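Resident Network Service - Frequently Asked Questions
Kandomeck Housing Association, Lykkegaard Buildings

Last revised October 21, 2022

Who may use the wired network?
All leaseholders and registered subtenants. Guests staying longer than 18 nights must be registered with the Resident Services Office.

Is there a charge?
Basic service is included in the monthly fee. A second wall outlet may be activated for an additional charge, billed each December.

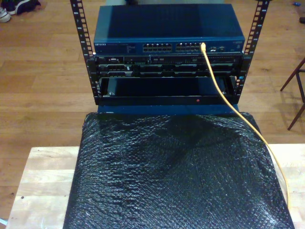
Network switch in an open-frame rack.

My outlet is not working. What should I do?
Restart your own equipment first and try a different cable if you have one. If the fault remains, call extension 232 and give your apartment number and the number printed on the outlet plate.

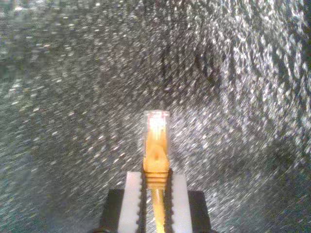 Can I connect my own wireless router?
Residents may connect one router per apartment. Please set a password and change the default network name before use.

How do I move my service to another apartment?
Submit Form 1293 at least three working days before your move. Service at the old address ends at midnight on the date given - it cannot be extended by telephone.

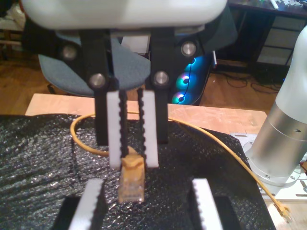
Ethernet plug and yellow cable.

Does the Association supply cables?
One cable is issued with the keys. Replacements may be bought at the office or from any electronics store.

Who provides the service in the Mustness annex?
The annex is served under a separate contract with Clevo. Residents there should direct billing questions to that company and all other questions to us.

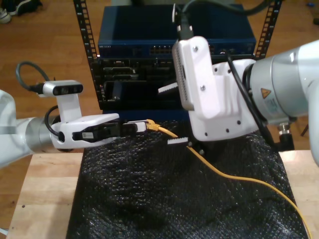 Requests for repair are handled in the order received, except where a whole stairwell is without service. Residents who report a damaged cable are asked to say which part is affected. The boot is the sleeve behind the plug, yellow on the cable shown, and a split boot alone does not qualify for a repair visit. Visits are made between 9 a.m. and 4 p.m., and an adult must be at home.

How can I appeal a decision?
Write to Bergþóra Norðdahl, Head of Resident Services, at the main office. Appeals must be signed and should include a copy of the original decision.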